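Skutel hand gripper build – frequently asked questions

Skutel is a pair of hand-held grippers we put together at home and in the Cultia shared workshop. These are the questions that come up most often from people building their own set. Page kept by Modupe Osagie, with the linkage answers by Aarne Huttunen.

Do I need a workshop to build one?

No. The printed parts can be finished on a kitchen table. You'll want a drill press for the pivot holes, and Cultia has one near the back door that members can use until 9 pm. Everything else is hand tools.

What should I practise on first?

Folded clothes. Cloth shows up a sloppy linkage faster than a block or a cup will, and you don't need to buy anything. Put a single dark garment on a bed, open the jaws fully and come in low. Check that both finger pads sit at the same angle before you close them.
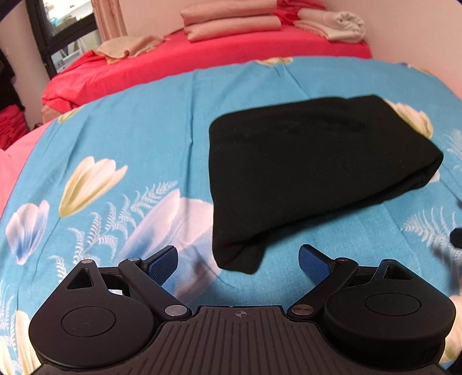
How far should the jaws open?

Ours are set to 90 mm between the pads. You can go wider, but the arms start to foul the housings and you lose grip at the tips. If one pad lags behind the other, loosen the pivots on that side a quarter turn and try again. Don't oil them. Oil ends up on the pads and then on the laundry.

Which fabrics give the most trouble?

Ribbed knits and anything slippery. With a knit, the pads can catch the top layer and leave the one below behind. Close slowly and take hold near a fold. Dark knits also show every bit of lint, so brush the pads down between garments – an old toothbrush is fine.

Can I use a different pad material?

Yes. Sơn Phí tried bicycle tube, silicone baking mat and a textured sheet from Drutix. The tube was too stiff and the baking mat tore at the screw holes. The textured sheet has held up well. Cut it 2 mm oversize and trim after the glue has cured overnight.
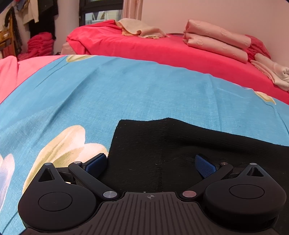 Page 2

How heavy is the finished gripper?

It depends on your infill and hardware. The bare printed body weighs 162 grams on our kitchen scale. Most people find their wrist gets tired before their fingers do, so take a break when you notice yourself resting the body on the bed.

Can two grippers be used together?

Yes, and for folding it's the better way to work. One holds a corner while the other brings the far side over. Start with the two well apart and bring them in from different sides so the housings don't knock. Keep any cable behind your hand and off the cloth.

They don't have to be the same make. The pads should be close in grip, though, or the garment will creep toward the stronger one.

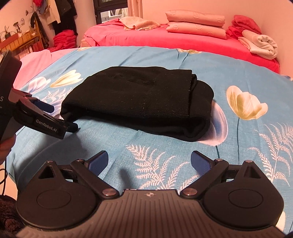

Black knit on the blue floral cloth, with the second gripper at left.

Does the colour of the bedspread matter?

Only if you're going over your recordings afterward. A black garment on a light or mid-coloured cloth has a clear outline. On navy or charcoal you'll spend your evening guessing where the hem is.

My arms have gone loose after a few weeks. What now?

Check the pivot screws first, then the holes. Printed holes wear oval. Hiếu Hoàng drills his out and presses in brass sleeves, and his first set is at 3150 closings without needing a new arm. The sleeve drawing is in the Lại folder with the rest of the files.

Where do I send a fix or a question?

Leave a note on the Skutel shelf at Cultia or write to the build list. Đức Tôn goes through the list in the evenings. The next update to the files is planned for September and will include the left-hand housing with the thicker wall.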